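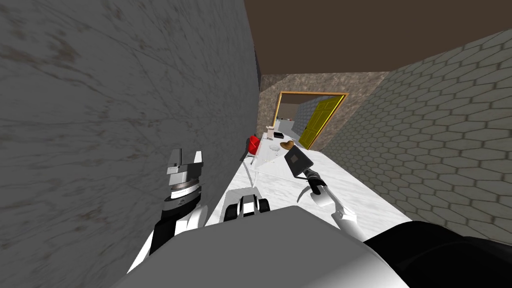 Pre-run checklist, two-arm counter cell (simulation), Plakcombe build
Checked by Wanda Krajewska, comments by Zofia Cieślak

1. Wall clearance, left arm: PASS
Wrist sits near the marble wall. Keep the slow-speed zone on for this side!

2. Wall clearance, right arm: PASS
Fine against the hex tiles. I love how smoothly Savadix handles the limits now.

3. Items on the counter match the list: RECHECK
The red one needs its proper name in the log, please.

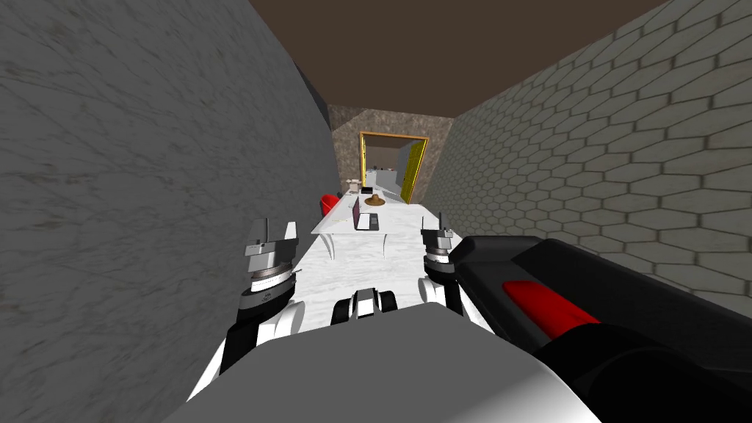 Same goes for anything brown or black back there – one name each, used by all of us.

4. Stop command tested on both arms: PASS
100 trials, 100 stops. Great work, Wanda!

5. Door at far end set as a no-go area: OPEN
Pietrzak wants it in the rules before September, and so do I.

6. Log saved: PASS
2,000 steps, file 29.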